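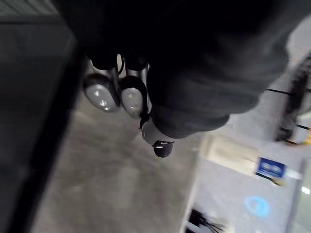

**Progress report to Skendine, second period**
**Project: Orken, software for wrist-camera perception and motion planning**

This has been our best stretch so far, and we're glad to have real results to share. The planner and the perception code now run together on the arm as one program, with one clock and one log. At the time of our last report they were still two programs passing files back and forth.

**Perception**

Most of the work went into handling blur. When the wrist turns quickly, the fingertips stay fairly crisp in the camera view while the background smears, and our old tracker took that smear as a sign that it was lost. It would stop the arm and start over. The new version scores each region of the view separately, drops the parts that are too blurred to trust, and keeps going on what's left.

We also added a self-mask. The sleeve on the arm can fill most of the upper half of the view, and its folds were being picked up as landmarks (very good landmarks, too, apart from the fact that they travel with the robot!). The mask is worked out from the joint angles and updated on every cycle. Getting it to follow the soft edges of the fabric took longer than planned, and we still pad it more than we'd like.

We recorded 677 runs for testing. The old tracker finished 501 of them without a restart. The new one failed to finish only 28, and we've started sorting those by cause. Many involve plain stretches of concrete floor, where there is little for the tracker to hold on to.

**Planning and control**

The planner now treats loose cables as soft keep-out zones. It'll pass over them if it has to, but it slows down and lifts the wrist first. Arrieta, our simulator, has the same rule, so a path that looks good there behaves much the same way on the real arm.

Control changes were smaller. We smoothed the handoff between the fast joint loop and the slower planning loop, and the little jerk at the start of each move is gone. It's a pleasure to watch now – we had all gotten used to that jerk.

**Tooling**

Diston, the log viewer, can now play the camera view, the mask and the planned path side by side. Finding the cause of a bad run used to eat up an afternoon and now usually takes a few minutes. Export is still clumsy and search works only on run names.

**Behind schedule**

Calibration after a camera is remounted is still done by hand. We had hoped to have it automated by May, but the blur work took priority and we'd make the same choice again. We're asking to move that milestone into the next period, with no change to the budget.

**Next period**

- Automatic camera calibration
- Better tracking over plain floor
- Tighter self-mask around the sleeve
- Search by event in Diston

We need 2 more workstations for replaying logs, both already in the approved equipment line, and will send the order form separately.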